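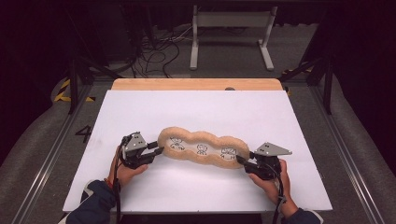
## What we bought first, and what must wait

Last month I promised to write down our budget for the gripper work in Stusthorpe. It took me longer than I wanted, because two of the quotes arrived only on Sunday evening.

The biggest line is the pair of hand-held grippers. Betik asked 1419 pounds for the two, cables included. Genuner was cheaper, but the delivery was 7 weeks and I did not want to lose the spring. I ordered from Betik.

The soft objects cost almost nothing. The tan plush ring with the little cartoon figures in the middle is a good one for two hands, one gripper at each end. For more toys of this kind I have put aside 60 pounds.

Then there are the small things which I always forget:

- spare finger pads, two sets
- a second white board for the table
- hazard tape
- longer cables, from Głowacki, if they answer my email

All this together should stay under 235 pounds.

The robot arms are not in this budget. I would like to see first how many hours we really use the grippers, and I will ask for new quotes in February.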